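Warumik bed station - pre-session check, hand-held grippers
Inspected 6/19/21. Comments to the right of each line, as usual, and unread, as usual.

1. Grippers, left and right: jaws close fully, pivots tight. PASS. Left trigger squeaks. It squeaked in March.
2. Sheet clipped along the headboard side. PASS.
3. Cables clear of the operator's feet. PASS, by the standards of this room.
4. Garment gripped by a corner, one hand at a time. PASS.

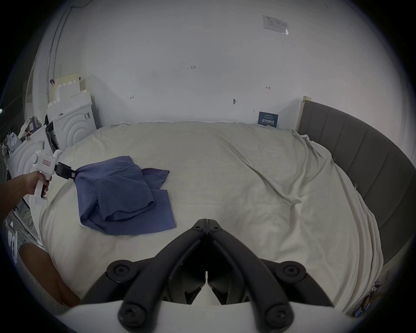
Lesel wrote back that item 4 should say which corner, as the robot will copy whatever it is shown and the last 64 folds began at three different ones. Fair. Amended to "the corner nearest the left hand".

5. Storage: 392 takes held, room for 8 more. FAIL. Dellar to empty the drive before anyone folds anything.
6. Operator rested. Left blank by the operator, who had gone for a lie down - elsewhere, I am assured.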